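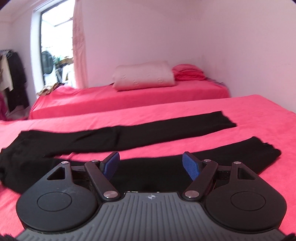
How does a robot learn to fold a pair of trousers?

It learns by copying people, over and over again, using recordings of folding that people have made with a special tool in their own hands.

Folding feels easy to you because you've done it so many times (even if you had to be asked!). For a robot it is one of the trickiest jobs in the house. Think about a wooden block. Pick it up, turn it over, put it down, and it's still the same shape. Now think about trousers. Every time you touch them they change. A leg slides off to one side, the waistband scrunches up, a pocket flops out, and black cloth can look like one big dark puddle with hardly any edges to aim for.

So you can't just write a robot a list of instructions like "move 30 centimetres left and close your fingers". That might work once, and then the next pair of trousers would be lying a bit differently and the robot would grab a handful of air!

Borrowing a robot's fingers

A research team in Sillholm wanted a better way, and their project is called Jutard. Their idea is wonderfully simple. If the robot is going to have two fingers, let people practise with two fingers as well.

The tool they use is a hand-held gripper. It has a ribbed grey handle to hold on to, black arms joined with silver screws, and two blue finger pads with a fine, grippy texture. Those pads face each other with a gap between them, a bit like a bird's beak. When you squeeze, the beak closes and pinches the cloth. A camera goes along for the ride and records everything from the gripper's point of view – the handle at the bottom, the blue pads in the middle, and the clothes waiting in front.

Try it yourself and you'll see why this matters. Pick up a sock using only your thumb and one finger. Now fold it without letting the rest of your hand help. Harder, isn't it? The people making the recordings have to work like that too, and that means everything they do is something a two-fingered robot could do.

Why not just use a laboratory?

The first Jutard recordings were made on a plain white table under bright lights. The robot got rather good at folding on a plain white table. Then Unathi Sithole, one of the researchers, put a stripy blanket under the trousers and the robot was completely lost.

That was a very useful mistake! It told the team they needed real rooms. A bedroom has pillows and curtains and a rack full of jackets, and daylight coming in through the glass. A bed might have a bright red-pink sheet or a pale one. When a robot has learned from lots of different rooms, it starts to work out which bits matter (the trousers) and which bits don't (everything else).

The team collected 2,000 folds in all. A computer program went through them and looked for patterns. Where was the gripper when it closed? What did the cloth look like just before? Which way did it move next? Bit by bit the program got better at guessing the next move.

So did it work?

Mostly! The team tested two robots in a bedroom that neither had learned from. One had learned only from the white table, and it managed 3 folds out of 30. The other had learned from all the different homes, and it did far better, although it was still much slower than you are.

It still has trouble with trousers that are inside out. Reto Schwaiger, who runs the tests, is working on that next, and he has started a new set of recordings for November with nothing in it but inside-out clothes.

Words to know

Gripper: the part of a robot that holds things, like a hand.
Data: information that has been collected, such as recordings or measurements.
Hem: the sewn edge at the bottom of a trouser leg.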